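Kalano Support – Ticket: open day cell, drive caddy task
Status: Resolved
Opened by: Shahnaz Howlader
Site: Komilcombe training centre

9:10 am
We've got 23 visitors booked in for the open day and the arm keeps faulting on the caddy task. It reaches the board, then the program stops with a force limit message. Memory task runs fine. I'm so keen to get this going, the caddy one is everybody's favourite!

9:40 am
Rebooted the controller, same fault. Force limit was set to 8 N, left over from the Bimora demo. Ademir thinks that's too low for a caddy and I agree. Which setting do you recommend?

10:25 am
Raised it to 23 N and slowed the approach to 200 mm a minute. Two full runs with no fault – brilliant. The first group crowded right up to the barrier and asked heaps of good questions, mostly about how it knows when to stop pushing. Wrist camera stills attached, all with the gripper in view.
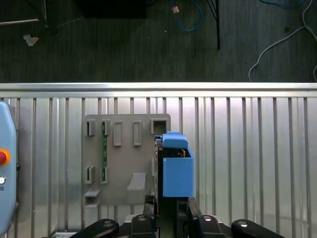
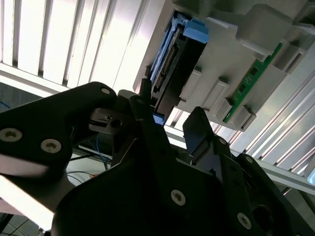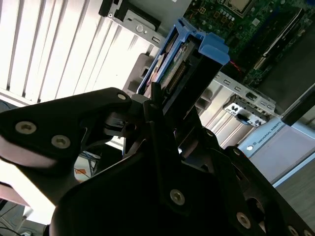
11:05 am – Svenja Thiele
Good pick-up on the force limit, Shahnaz. 23 N is fine for a caddy, but please save it as its own profile so the memory task keeps the old value. If the fault comes back, export the log before you reboot, as the restart clears it. I'll leave the ticket on watch until the last group has gone through, then close it.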